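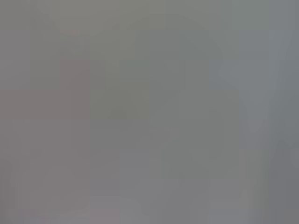 Wrist view, mid-afternoon. Grey, with a bit of mauve on the left.

Took nine goes at the tea towel before lunch and kept 2 of them. The other seven I binned, one for letting go too early and the rest for reasons I wrote down at the time and now can't read.

The job this week is folding. I hold the leader handles, the arm copies me a beat behind, and in theory it learns to fold a towel in half and half again the way I do. The trouble is I don't fold towels very well. I never have. At home I roll them up and shut the drawer fast. So somewhere in Lorncombe there will one day be a machine that does a rather poor second fold and gives the thing a little pat at the end, and that pat will be mine. I tried to leave it out this morning and couldn't. My hand just does it.

Total now stands at 3,118 for all tasks, which sounds grand until you remember that the first 1,000 were me putting a sponge in a bowl. Mahuika (the project, though everyone says it as if she were a difficult aunt) wants the folding set done by the end of November. I said that was fine. I say most things are fine before ten in the morning.

After lunch I swapped to working from the wrist view only, with my back to the table. The idea is that I shouldn't know more than the arm knows. Fair enough, but it's like being asked to butter toast through a bathroom window. There's a greenish dark bit down the middle and a paler wedge to the right of it, and I steered by those for a while like a sailor with two doubtful stars. Then I gave up and turned round. Cheating, strictly. I put a T in the log next to those runs, for turned.

Shoulders bad by four. The Stenau handles are lighter than the old pair but they sit too far apart for me, so I drive with my elbows out like someone carrying a tray through a crowd. Asked Pralletti again about the shorter bracket. They sent back the same PDF as last time, with a new cover page.

Did some hand guiding to finish, with the motors slack and me moving the arm by the forearm. I do like that part. It's slow and oddly polite, and you feel each joint give way in turn. Kept apologising to it when I bumped the table edge.

Home late. Folded the washing, badly, with a pat. Tomorrow: pillowcases, and find out who has the good chair.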